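Speaker notes: Damp in old walls
Divina Talavera, October 2021

Slide 1. Title

Good evening. Thanks to Ese Olatunji for setting up the room and for the loan of the laptop. I'll talk for most of the hour and leave the rest for questions. If you can't hear me at the back, put a hand up.

I've worked on small plastered buildings most of my life. Tonight is about how to work out where water is coming from before you spend money on stopping it. I won't say much about new houses.

Slide 2. Start at the top

Most people who ring me say they have rising damp. Most of them have a gutter problem. Go outside first and look up. Check the eaves, the gutter joints and the brackets. Go out again while it's raining, with a coat on, and stand there for a while.

Water from a bad joint runs down the face of the wall. It comes back in the same place each time, so the plaster there stays wet for longer and picks up dirt and green growth. A stain that is darkest near the roofline wants a ladder before it wants a meter.

(Pause. Ask who has cleared their gutters this year.)

Slide 3. Trees

A tree close to a wall does two things. It drops leaves into the gutter and it keeps the sun and wind off. The second one gets forgotten. A shaded wall can take days longer to dry out than the one round the corner.

Prune back to give a clear gap. Check with the council first if the tree might be protected. The end of November is a good time to clear leaves, when most of them have come down. Doing it too early means doing it again.

Slide 4. The foot of the wall

Ground levels creep up. Somebody lays concrete over the old path, then somebody else lays more on top. At the Fendano store the yard had come up so far that the air bricks were half buried. We cut a channel along the wall and filled it with gravel, and left it alone over the winter.

Splashing is the other thing to look for. Rain bounces off hard ground and wets the bottom of the wall. You get a dirty band low down, fairly even along its length.

Slide 5. Meters

I use a pin meter. It was made for timber, so on plaster the number doesn't mean much by itself. Use it to compare one spot with another. Old salts in the plaster will push the reading up even when the wall is nearly dry.

Take readings on a grid, write them on a sketch of the wall, and do the same again after 24 hours of dry weather. Keep the sketches.

(Pass the meter round. Mind the pins.)

Slide 6. The Marti Lane job

This was a low outbuilding with a cement render over soft brick. The owner had been quoted for a chemical damp course along the whole length. It would have cost around 1000 pounds and left the real fault where it was. There were 3 cracks in the render under a loose gutter bracket, and water was getting in behind and staying there.

We fixed the bracket, took the render off that section and put it back in lime. It took two coats, with a long gap between them. The owner wasn't pleased about the gap.

Slide 7. Paint

Be careful with masonry paint. Some of it seals the wall well enough to hold water in, and then it blisters. Limewash is cheap and lets the wall dry, but it needs doing again every few years. If the wall has old painted lettering on it that you want to keep, work round it and test any cleaner on a corner first. Soft brush, plain water, no pressure washer.

Slide 8. What to do this month

Clear the gutters. Look at the wall in the rain. Pull soil and stored timber away from the base. Take a photograph from the same spot each month, so you have something to compare. Then decide whether to call anyone.

The handout has the sketch grid on the back. Spare copies are by the door, and the meter needs to come back to me before you go.
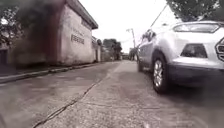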